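Print this page
E-mail this page

Zusham bench gallery: two-handed canister and basket task

Prenlow records manipulation tasks by hand. An operator holds a gripper in each hand and does the job at normal bench height, and the recordings are used to train a policy for a two-armed robot. The gallery covers one task from the July sessions, the transfer of a wrapped cylindrical item to or from a wire basket on a white board.

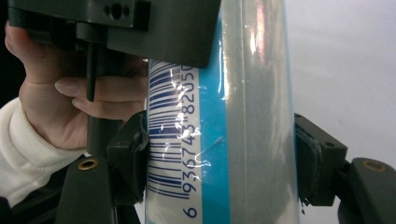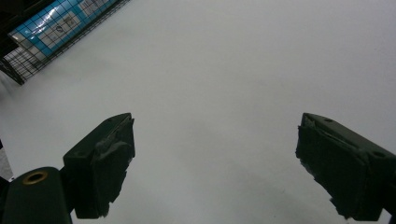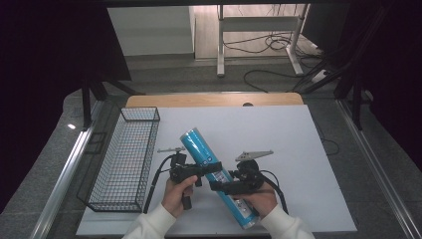

Canister and basket task. First: jaw pads closed on a film-wrapped cylinder, barcode to the left. Second: open jaws over the white board, with a blue-and-white package under black mesh at upper left. Third: both grippers on the blue canister, basket to the left.

Notes on the task

The operator begins with both grippers open and clear of the board. One gripper may make the first contact, but the canister has to be held by both before it is counted as a two-handed grasp. A grasp made with one gripper and finished with one gripper is filed under a different task name and does not appear in the totals below.

Tilting the canister is allowed. Early instructions asked for it to be kept level, and the recordings made that way were slow and full of small corrections at the wrists. The current instruction sheet says only that the canister is to be moved at a steady pace and set down without being dropped.

Film wrap is left on. Glossy packaging produces highlights that shift as the item turns, and a policy trained on matte items alone did poorly when it met them. The barcode is not read at any stage and its orientation is left to the operator.

Equipment

The hand-held units are the Hodia pattern, second revision. Each has a handle, a pair of opposed jaws and a wide-angle camera looking down past the jaws. Jaw width is logged alongside the video. The pads are consumables. They fray at the edges well before they lose grip, and colour or tearing alone is no cause for replacement. A pad is changed when it lifts from the jaw face or when a closed jaw shows daylight along its centre line.

A further camera is carried at head height. Its view takes in both hands, the board and the basket, and it is used mainly to check the timing of the other two. Where the head view and a gripper view disagree by more than a few frames, the recording goes to Yousafzai, our alignment tool, for a second pass. If it fails again it is dropped.

Cables are routed to the outside of each hand. Operators are asked to check the slack before starting, with arms at full reach in both directions. A cable that pulls tight partway through a transfer shows up in the data as a hesitation, and the policy will learn the hesitation.

Session figures

Recordings started: 1103
Recordings kept after review: 700
Basket positions used: 17
Median length of a kept recording: around 28 seconds

Most of the rejected recordings were lost to timing faults in the first part of the month, before the clock on the left unit was replaced. The remainder were operator errors, chiefly a hand resting on the board or a basket nudged during the approach. A nudged basket is acceptable if the operator carries on and completes the transfer. It is rejected if the operator stops to straighten it.

Basket positions are taken from a printed list and changed between blocks. The basket may lie lengthwise, crosswise or on the diagonal, and part of it may fall outside a gripper camera's view for much of the recording. Such views are kept. The policy has to manage with a partial sight of the basket, as it will on the robot.

Comparison with remote control

The same transfer was also tried with the operator driving the robot arms from a paired controller. Remote control gives joint positions directly, and no conversion from hand motion is needed. It was considerably slower per transfer, and new operators took longer to reach a usable standard. Hand-held recording has been kept for this task. Remote control is still used at Zusham for work inside the enclosed cell, where a person cannot stand at the bench.

Wrist poses from the hand-held units are checked against the reach of the robot before training. Poses beyond its reach are flagged, and the whole recording is set aside if the flagged portion includes the grasp.

Print this page
E-mail this page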